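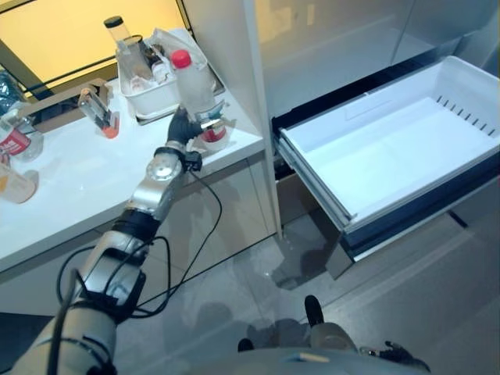
Chapter 2
Moving a Show from One Stage to Another

A production is usually made for one stage. The set is drawn to fit it, the lights are hung for it, and the performers learn how many steps it takes to get from the wings to the table. When the same production goes on tour, most of these things have to be worked out again. This chapter looks at how that is done, and at what changes in the performance as a result.

Our main case is the Aralico company's touring version of The Salt Road, a play with dance for five performers. It opened at the Rillis, a studio theatre with 300 seats on three sides of a flat floor. It then went to the Butel, a former cinema with 600 seats facing a raised stage, and ended its run at the Bae Opera House, which holds 1,309 people on four levels.

At the Rillis, the front row was close enough to touch the performers' shoes. Much of the second act was spoken quietly, and one long passage was danced with the back to part of the audience. Nobody in the building was far from a face. The Butel had no side seating, so the movement had to be turned towards the front. The dance passage was kept, but it was set at an angle across the stage. The quiet speeches were spoken a little more slowly and the performers stood further apart.

The Bae raised a different problem – height. People in the top level look down on the stage floor and see patterns that are hidden from the stalls. A circle walked by the five performers, hardly noticed at the Rillis, became the part of the evening that local reviewers wrote about most. The company had not altered a step of it.

Changes of this kind are seldom written into the script. They are found in other papers, such as the prompt book, the lighting plan, the stage manager's show reports and the notes given after rehearsals. A student who reads only the published play will suppose that there was one production. The show reports suggest at least three.

What you will study in this chapter

The first section sets out the common types of stage and explains the terms used for them. If you have read Chapter 1 you will know some of these already. The second section deals with sightlines and sound. The third returns to The Salt Road and follows the dance passage through all three theatres, using pages from the prompt book.

Key terms

Get-in: the work of bringing a production into a theatre and setting it up.
Sightline: the line of view from a given seat to the stage.
Raked stage: a stage floor that slopes down towards the audience.
Thrust: a stage with the audience on three sides.

Before you read

Think of a performance you have seen from a poor seat. Write a short paragraph on what you missed, and on anything you noticed that people in better seats may not have seen. Keep it to hand – you will need it for the exercise at the end of the second section.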